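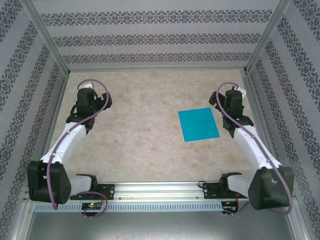
**Marble-pattern surface: sealing, glare, and keeping a flat sheet flat**

**stonefold54**

Looking for opinions on work surfaces for folding and sorting flat goods. Mine is a beige mottled marble pattern. It looks decent and hides dust, and hiding dust is my main complaint. I wipe it down, think it's clean, then find grit on the underside of whatever I laid out.

Current routine:

- dry microfiber pass
- damp pass, plain water
- wait 20 minutes
- lay out the first sheet

Second question. Single sheets in a plain color (I use a cyan blue) stay flat if I lower them from one edge. If I drop them they trap air and drift. Is there a surface finish that reduces this, or is it all technique?

---

**Renaud_bench**

Technique, mostly. Lower the near edge, hold it, let the rest follow. A matte finish helps a little because air can escape through the texture. Gloss is the worst case.

For grit, skip the dry pass. Dry microfiber moves particles to the corners and they come back. One damp pass, one direction, fold the cloth after each stroke.

---

**k.dastitz**

Disagree on skipping the dry pass. If there's loose fiber on the surface, a damp cloth turns it into small rolls that stick. Vacuum with a brush head first, then damp. I did this every Monday in September on a bench 54 inches wide and stopped seeing marks.

---

**Renaud_bench**

A vacuum is fine. I was talking about the cloth. Those are different things.

---

**Aarti Tomar**

Two points.

1. Pattern matters more than finish for what you're describing. On a mottled beige, a pale crumb is invisible from standing height. Put a lamp at a low angle, 20 degrees or less, and look across the surface. The particles throw shadows. I check this way before laying out anything light-colored.

2. Blue on beige is a good combination for alignment. The edge of the sheet is easy to pick out. White on the same surface is a nuisance, and I had to tape down corner marks before I could place it consistently.

I wouldn't replace the surface.

---

**turnberg_18**

I would. Patterned tops are for kitchens. Plain mid-gray, matte, done. I covered mine with a plain gray mat, 18 by 50 inches, and the grit problem was gone the same day because I could see it.

---

**Aarti Tomar**

A mat adds an edge. Anything wider than 18 inches will hang over it and crease. It depends on the size of the sheets, which the OP hasn't given.

---

**stonefold54**

Sheets are 20 by 18 inches, so they would overhang that mat if turned the long way. I'd rather keep the full area clear.

Tried the low lamp tonight. There was a line of dust along the near side that I had been missing, so that explains the grit. Will vacuum first and go to a single damp pass.

Lowering from one edge still leaves a small bubble near the middle one time in 20.

---

**k.dastitz**

Start from a corner instead of an edge. The air has one way out.

---

**Renaud_bench**

A corner start skews the sheet. You fix the bubble and lose the alignment. Keep the edge and slow down the last third.

---

**stonefold54**

Will test both, 50 sheets each, and post the results – probably next weekend.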